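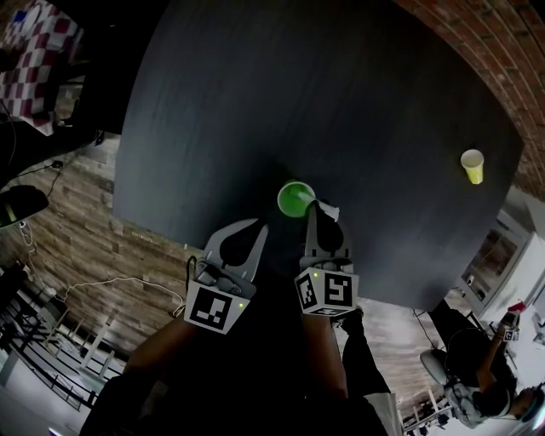 Slide 5: hand-held gripper at a green plastic cup, right finger touching it.

Start with the cup. Leave the slide up while you go through the price.

The Stindulico kit is a pair of fingers, the printed markers and a license for the Prenia software. We paid 3000 for it in September. Shipping to Bronholm was extra.

Say what we liked: charging is simple, and new people pick it up in a morning. We logged 563 demos and threw out 100 of them, mostly for lost tracking.

Say what we didn't: the manual is thin and spare pads are slow to arrive.

Margaux Cordier takes questions on the software. Hand over to her before the Millet slide.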